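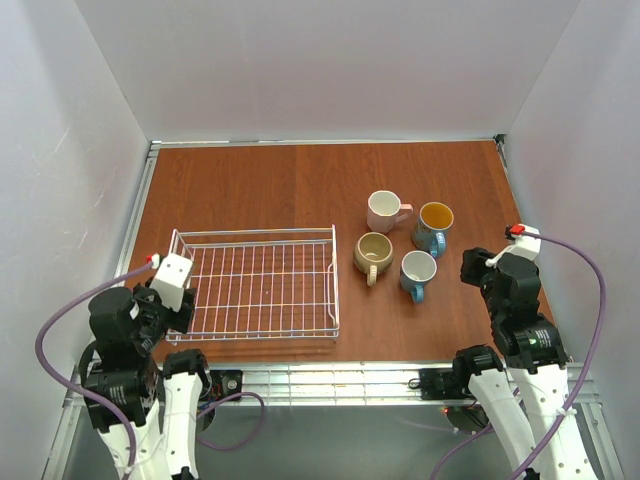 Stretching and Priming a Canvas with the Telitz Frame Kit
6/2/15 | By El-Sayed
4 min read
Print | E-mail

Section 2. Assembling the bars and sizing the canvas

Read this section through before you cut any canvas. It covers the Telitz kit in the standard and deep profiles. If you bought the round or oval kit, go to Section 5.

Check the pack first. You should have four stretcher bars, a cross brace, eight corner keys and a bag of staples. The part number 883 is stamped on the inner edge of each standard bar. Deep bars are stamped 209. The two profiles look alike from the front but the corners will not fit together, so do not mix them.

You will also need a rubber mallet, a carpenter's square, canvas pliers, a staple gun and sharp scissors.

2.1 Joining the bars

1. Lay the four bars face up on a flat surface. The face is the side with the raised outer lip.

2. Push the corners together by hand. Tap them with the mallet until the miter closes. Do not use glue. The keys need to be able to spread the corners later.

3. Check each corner with the square. Then measure both diagonals. If they differ, push on the longer one and measure again.

4. Fit the cross brace into the center notches. It goes in from the back.

Caution: Do not use a steel hammer. It will crush the tongue of the joint, and a crushed tongue is not covered by the Drarnia warranty.

2.2 Cutting and stretching

5. Cut the canvas 2 inches larger than the frame on every side. For deep bars, allow 3 inches. Follow the weave when you cut, even if the edge of the roll is not straight.

6. Place the canvas face down and center the frame on it, lip side down.

7. Fold the canvas over one long bar and put a single staple in the middle of the back. Go to the opposite bar, pull with the pliers until a straight crease shows, and staple. Do the same on the two short bars.

8. Work outward from the middle staples, a few inches at a time, always moving to the opposite bar after each pair. Stop 3 inches short of the corners.

9. Fold the corners flat, with the fold on the top and bottom bars so it does not show from the side. Staple.

Note: Leave the corner keys out for now. Unprimed linen tightens a good deal when it is sized, and a frame that is already keyed can warp.

2.3 Sizing and priming

10. Brush on one thin coat of Cudham acrylic size, working from the center to the edges. Let it dry overnight with the frame lying flat.

11. Sand lightly with 300 grit paper and wipe off the dust with a dry cloth.

12. Apply the first coat of primer in one direction. When it is dry to the touch, apply the second coat across the first. Two coats are enough for acrylics. For oils, add a third.

13. If the surface is slack after the last coat, tap in the corner keys, two to a corner, a little at a time.

Caution: Acrylic primer must not go over an oil ground. It will peel.

Oil painters should wait three days before starting work. The quick-dry primer due in October will have its own instructions in the can.

Continue to Section 3, Hanging hardware.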